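Remote operators for robot demonstrations, Ukby

Aubert needs people to steer a two-armed robot through household jobs in a simulated bedroom. You see the room from the robot's head and move both arms by hand controls.

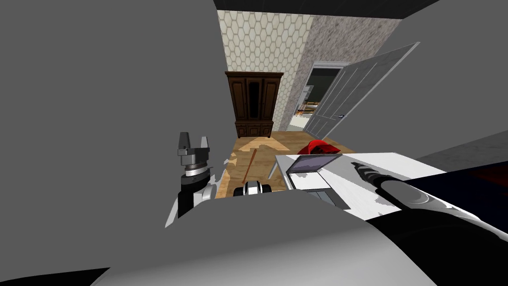
Operator's view, with the wardrobe at the far end.

Each session lasts 2 hours, with breaks. We record your movements so the robot can learn from them. Slow and steady is fine – a failed try is kept too.

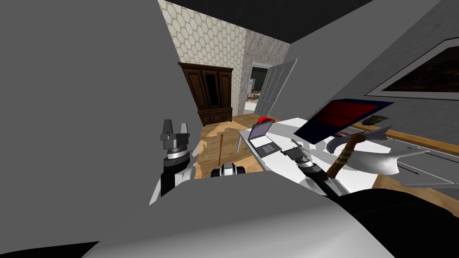

Who can apply

Anyone over 18 with good eyesight, glasses included. You need no gaming or robotics background. Training is given by Ursina Stöckli, and it is paid
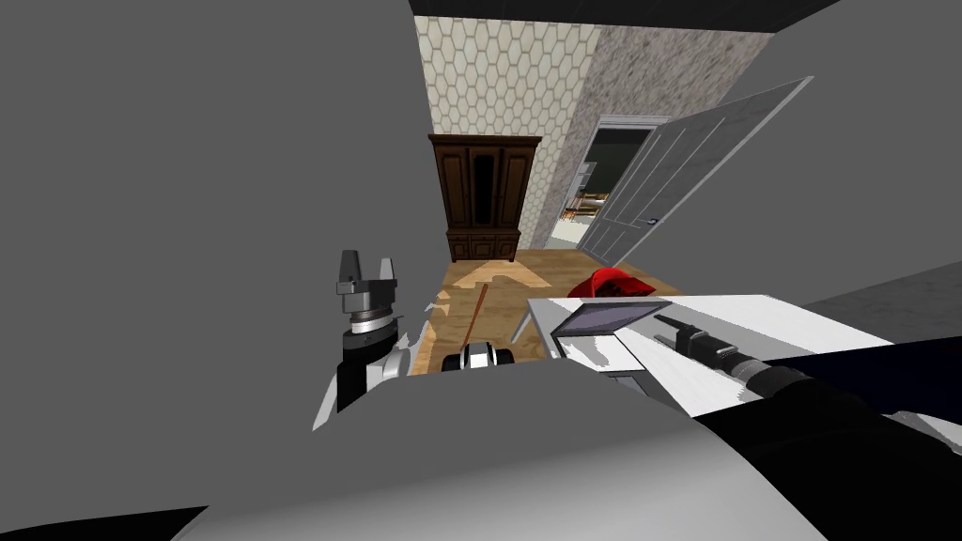

at the same rate as the sessions. We ask for 5 sessions in July, mornings or afternoons. Write to Thierry Pruvost at the Ukby office, quoting reference 2058.
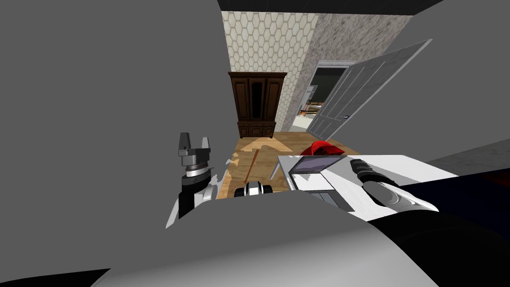 Kilar Notices, page 5

Travel within Ukby is refunded on the day.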